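Seniors' pill-pack plan leaves families asking who pays

Posted in Health and Ageing
Tuesday

A pharmacy chain that wants to sort older people's medication for them says the service will save families time and money. The time part is easy enough to believe. The money part is harder to find in the paperwork.

Zaturura, which runs pharmacies in several suburbs and a handful of country towns, has begun signing up customers aged 65 and over for a packing program called Stirkine. Tablets are removed from their usual boxes, sorted by day and time, and sealed into a weekly card that is delivered to the door. The company says 648 people joined during the trial and that most of them stayed.

How many is most? The brochure doesn't say. A spokesman, Radosław Piątek, said the figure was "very encouraging" and would be released once the company had finished going through it. Asked if that would happen before the wider rollout in December, he said he hoped so.

There is nothing new about a pill pack. Plenty of local chemists have been making them up for years, often for a small weekly fee and sometimes for nothing if the customer has been coming in long enough. What Zaturura is adding is an annual membership, a phone line and a yearly chat with a pharmacist about whether all those tablets are still needed.

The chat is the part being pushed hardest. According to the brochure, members who go through the review could save $304 a year by dropping doubled-up medicines and switching to cheaper brands. That sounds like a decent sum for someone on a pension. It is also a "could", and the small print explains that the figure comes from members who had at least one medicine stopped or swapped. People whose list stayed the same weren't counted. The membership fee wasn't taken off either.

Piątek said the company had "never claimed everyone would save" and that the wording had been checked. He would not say what the average saving was across all members, including those who saved nothing.

Then there is the matter of changing a prescription. A pharmacist can suggest that a blood pressure tablet be looked at again, but in most cases it is the doctor who has to agree. That means an appointment, and in the towns where Zaturura is advertising most heavily, an appointment can mean a wait of weeks. The brochure gives this one line, near the back, under "Next steps".

Leokadia Laskowska signed her father up in the winter. He was taking tablets for his heart, his thyroid and his knees, along with a fish oil capsule and a multivitamin he had picked up at the supermarket. She said the packs arrived on time and he liked them.

"He stopped ringing me at breakfast to ask if he'd had the white one," she said. "I'll give them that. But I was told the vitamins would go in the pack, and then I was told they'd only go in if we bought the Zaturura ones."

The company confirmed that only products bought through its own stores can be packed. It says this is a safety rule, as it can't vouch for how a bottle from somewhere else has been stored. That may well be so. It is a rule that also happens to move a customer's whole vitamin shelf across to one seller, at that seller's prices. A basic vitamin D on the Zaturura website costs a good deal more than the one at the supermarket down the road from its main store.

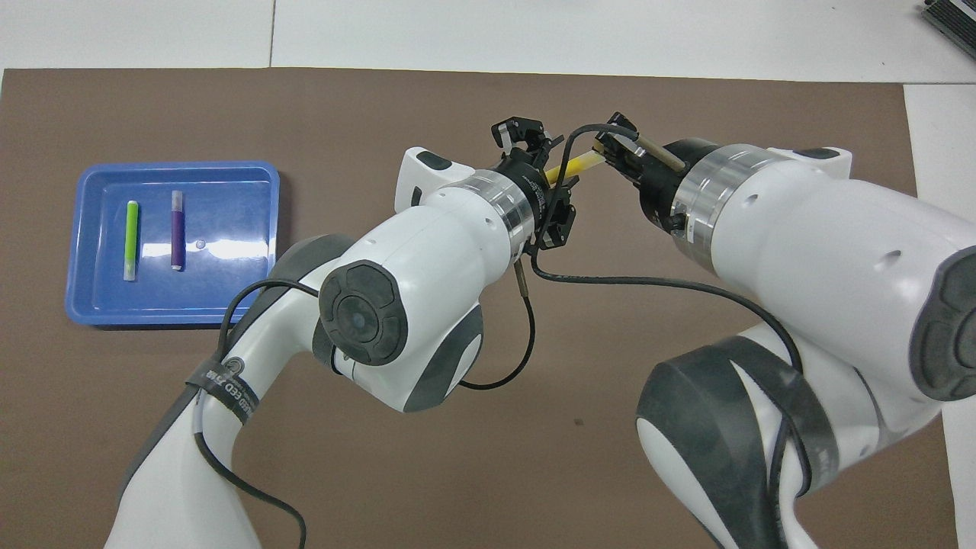 Jui-lin Peng told us that the packs had been fine for her mother until a dose was changed halfway through the week, and that the phone line then advised her to pick the old tablets out of the card by hand. She had asked for a new card and was told there would be a charge for it. She paid, she said, because she didn't trust herself to know which tablet was which once they were all out of their boxes.

Zaturura said a mid-week change should be handled by the store and that the charge was "applied in error". It did not say how often that had happened.

Mid-week changes are hardly rare among older patients. Blood thinners get adjusted after a test. An antibiotic gets added for a chest infection, or a water tablet gets cut back when someone feels faint. A sealed card works best for a person whose medicines never move, and many of the people being sold this one don't fit that description.

Rival chain Adamczyk ran a similar membership and closed it after two years. It now offers packing at a flat weekly price with no review and no contract. A notice on its website says customers "preferred a simpler option", which could mean nearly anything.

Not everyone is doubtful. Jailson Caldeira, who helps his aunt with her shopping and her bills, said the fee was worth it to him whatever it did or didn't save. He had been filling a plastic box with little lids every Sunday night and had got it wrong more than once.

"I'm not a nurse," he said. "I'd pay someone to take that job off me. I just wouldn't call it a savings plan."

That seems a fair reading. A family that wants the sorting done, and can afford it, may be quite happy. A family joining to bring the chemist's bill down should probably do the sums with its own list of medicines in front of it, and the fee added on at the bottom.

There is one more item in the terms that deserves a look. Members agree to let Zaturura share "service information" with Zostell, the firm that runs the ordering software. Piątek said this covered names, addresses and delivery times. The terms themselves are looser and mention "product history", which in a pharmacy is a list of what you take. Asked to explain the gap, he said the wording was under review and that no member's health details had been sold.

Kazimiera Czarnecka, who joined the trial and has since left it, said she had never been shown that page. She was signed up at the counter on a tablet screen and remembers ticking a box with her finger while the queue built up behind her.

"I was there for eye drops," she said.

She left when her renewal notice came. Cancelling took two phone calls and a letter, and she was told that the part of the year she had already paid for would not be refunded. She has gone back to her old chemist, who makes up her pack on Mondays and keeps the empty boxes in a bag with her name on it in case the doctor wants to see them.

Zaturura says it wants 2,000 members by the time the program is open to everyone. Sign-up desks will be set up inside its larger stores, and a discount on the first three months is being offered to anyone who joins with a spouse.

Anyone already on several medicines can ask their regular pharmacist or doctor for a review without joining anything, and should ask first what it will cost them. Tablets should not be stopped, halved or swapped without that advice. Some tablets also can't be kept in a pack at all because they spoil outside their foil, and the Zaturura brochure does not list them. The company said staff would tell members in store.

Fees for the December rollout have not been published.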